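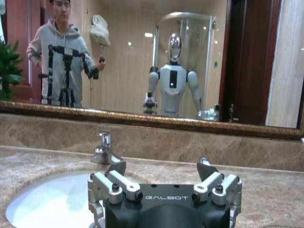 Figure 1. Wrist view at the vanity, gripper open. The operator and the robot both show up in the mirror.

Unit 7: The Robot That Dodged Itself
Service Robotics, Ghasemi Institute
Notes by Dorian Sabatier

I love this fault. We get to spend a whole session on it because it has a bit of everything we've covered since August: depth sensing, self-filtering, planning, and a timeout that somebody set long ago and forgot. Bring the log printout. You'll want to scribble on it.

1. What happened

The task was tidying small items on a bathroom counter, in the Prunden test apartment. Perception was Bastirora, motion planning was Drandix, both with default settings. The right arm had picked up a small item and was moving it along the back of the counter when it stopped dead, held still, then pulled back sideways on a path no person would have chosen. The elbow touched the side wall. The operator hit stop. No one was hurt and the wall got a scuff, but the arm was moving faster than it should have been that close to anything solid.

The log has 353 obstacle warnings from that one run. The first reader assumed a noisy camera. Look at where the warnings sit in space, though – nearly all of them are on the far side of the mirror.

2. Where the phantom came from

A flat mirror makes a virtual image as far behind the glass as the real thing is in front. Stereo depth believes it completely. Both cameras see the reflected point, the match is good (often a better match than on plain tile!), and out comes a confident 3D point inside the wall. 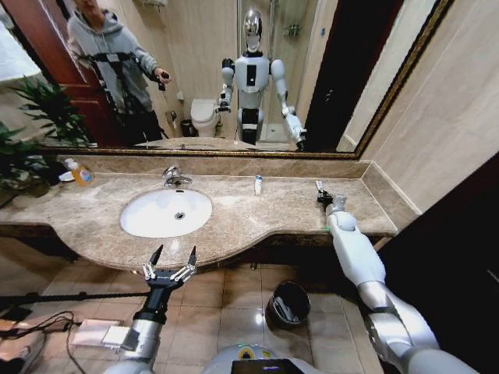
Figure 2. Head camera view. Both arms are in front of the mirror, and the reflected robot stands near its center.

Now think about the self-filter. It takes the joint angles, works out where the robot's links must be, and deletes any depth points that fall there. It does this well. But the reflected arm isn't where the joint angles say an arm is, so every one of its points survives and goes into the obstacle map as a moving stranger.

Work this out before you read on. The hand moves toward the glass at speed v. How fast does the phantom close on it?

It closes at 2v. The faster the robot reaches, the faster the "other" robot lunges back. Drandix kept a clearance of 64 mm between the hand and any mapped obstacle, so the hand trips that clearance when it is only 32 mm from the glass. On an open counter you'd never notice. With items standing near the backsplash, you're in that zone all the time.

3. Why it swerved

The stop alone was fairly harmless. The swerve is where the safety problem lives.

With the planner blocked, a watchdog started counting. At 3,000 milliseconds it gave up on the task and asked for a retreat path. The retreat planner wanted to get as far from the nearest moving obstacle as it could, and it worked from an older copy of the map, made before the head had turned far enough to see the side wall. Unseen space was treated as free space. So out went the elbow.
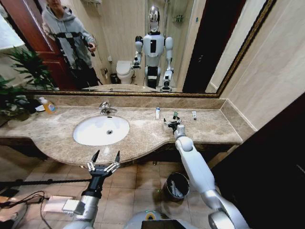 Figure 3. The right gripper holding a tiny green object just above the counter. Mark where you think the mirror plane meets the backsplash.

Please trace this part in the log yourselves. It's slow going for the first page and then suddenly it all lines up, and it's a great feeling when it does.

4. What was changed

Hideaki Ikeda wrote the repair, and I've kept his order:

Mirror planes are marked by hand in the room map. Points behind a marked plane are dropped.
The glass itself goes in as a solid obstacle.
Unseen space counts as occupied during any retreat.
Retreat speed is capped, whatever the map says.
A watchdog timeout now holds position and alerts the operator.

Do the second along with the first. If you only throw away the phantom points, the planner sees a lovely empty hole where the mirror is and will happily reach into it.

5. For discussion

Glass shower enclosures reflect and transmit at the same time. Which of the five changes still helps?

Holding position is a poor choice if the hand is carrying something for a person, or is near one. What would you do instead?

Could the robot find the mirror on its own by wiggling a finger and looking for a matching wiggle? Two groups tried this last year. One got it working on the flat mirror and then met a chrome faucet. Sketch your version, half a page, with the geometry drawn.

Reading for next time: the retreat planner section of the Drandix course notes, plus the log from the "Retreat path requested" line to the end.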